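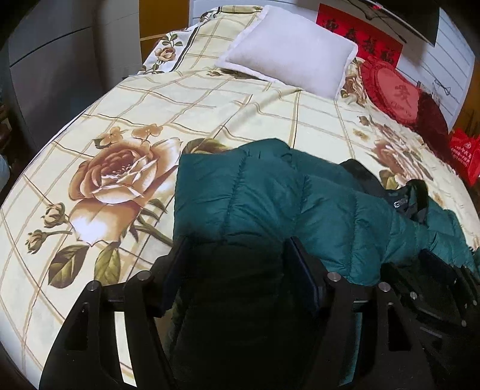
Cluma was a district heating utility serving the town of Brerik and the neighboring parish of Rustad, best known for its rescue by the local government after a cold winter and a bad set of gas contracts. It supplied hot water by pipe to 819 buildings and, for most of its existence, attracted no attention whatever. Like many utilities of its kind it sold at a fixed tariff and bought at whatever price the market asked, an arrangement its annual reports described as prudent. Customers had their own arrangements. A down puffer jacket, such as the teal one lying on a flowered plaid bedspread, was widely regarded in Brerik as the secondary heating system, with lower standing charges.

Background

The company was formed by the merger of two boiler plants that had spent years declining to share a pipe. Its gas came from a single wholesaler, Fidodow, under a contract renewed each December. When Fidodow stopped delivering at the agreed price, Cluma made up the shortfall on the spot market and lost money on every radiator in town. The board called the position "challenging" in its first statement and "fluid" in its second.

Rescue

On 13 February 2019 the town council agreed to take an 83 percent stake and to guarantee the company's bank loans. Shareholders kept the rest, along with the right to attend meetings. The agreement also let Cluma add a surcharge of 9 percent to household bills, which meant that residents paid for the bailout once as taxpayers and again as bathers. Nearly 1000 written objections were received and filed.

Amna Ansari, the finance director brought in to run the company under its new owner, ended the practice of relying on one supplier and published the purchase price of gas alongside the tariff - a novelty that older board members opposed on the grounds that people might read it.

Later history

The surcharge was introduced as temporary. It was later renamed the network contribution and remains on the bill, between the meter rental and the charge for paper billing.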